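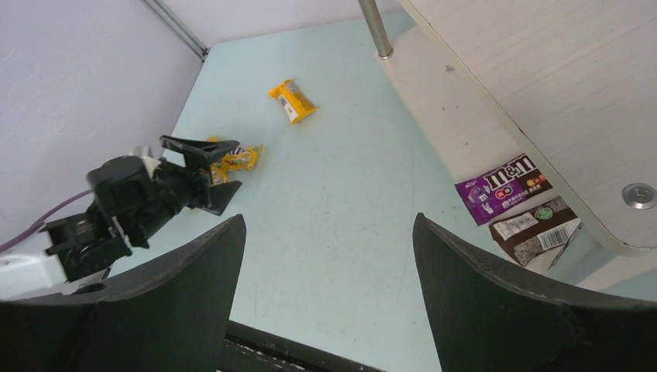
Demonstration teaching (also teaching by demonstration, or in older shop usage "lead-through") is the practice of showing a robot how to do a task by moving it through that task, either by hand or from a distance, and recording what happens. The recordings are then used to train a program that is supposed to do the same thing without help. How far it succeeds is the subject of a large and mostly polite literature.

Methods

In hand guiding, also called kinesthetic teaching, the teacher takes hold of the arm and pushes it where it ought to go. The method is cheap and easy to explain. Its chief drawback is that the teacher's own arms end up in the camera's view, and a program trained on such footage may come to expect a pair of helpful human elbows. Two-armed robots make matters worse, as guiding both arms at once is a job for someone with long reach and no back trouble.

In remote control, or teleoperation, the teacher works a separate set of controls and the robot copies the motion. A common arrangement is the leader-follower pair, in which a small arm in the teacher's hand drives a similar arm over the table. Gamepads and headset controllers are also used. Teachers lose most of their sense of touch this way and tend to compensate by squeezing everything too hard, a habit the robot learns faithfully.

Cameras

Many setups place one camera above the table and another at each wrist. The wrist view shows the robot's own fingers in the foreground and whatever lies beyond them, so the program can judge the last few inches of a reach. It is less useful for finding things under a shelf on the far side, and teachers who watch only the wrist view are known to hunt about a good deal. These searches are recorded too - a robot taught by a hesitant person will hesitate.

Typical tasks

Beginning tasks are drawn from kitchens, shops and desk drawers: stacking cups, folding towels, sorting snacks from their empty wrappers. Candy is a favorite. A full bar is stiff and can be pinched at the middle, while a crumpled wrapper lies flat, slides away from the fingertips and presents a new shape each time it is dropped. The two may be the same color, leaving the program to tell lunch from litter by outline and print. Shelves are added to make the reach awkward, in case it was going too well.

The Hestis collection

The Hestis collection, begun at the Durberg workshop in February, is a set of 604 remote-control recordings of tabletop tidying with two arms. Of these, 170 were set aside because the teacher had fixed a mistake halfway through. They were later put back, when it was found that programs trained only on clean runs had no idea what to do after dropping something. A companion set made at Lobo used hand guiding and ran to around 70 recordings before the teachers asked for chairs.

Criticism

Critics object that the method moves the labor without removing it, a person being required to tidy the same table all afternoon so that a machine may one day tidy it more slowly. Supporters reply that the afternoon is spent only once. The Jarar guide to remote teaching, which recommends changing teachers every 2 hours, takes no position.

See also: Leader-follower arm; Gripper; Pick and place; Wrist camera

Last edited August 22, 2026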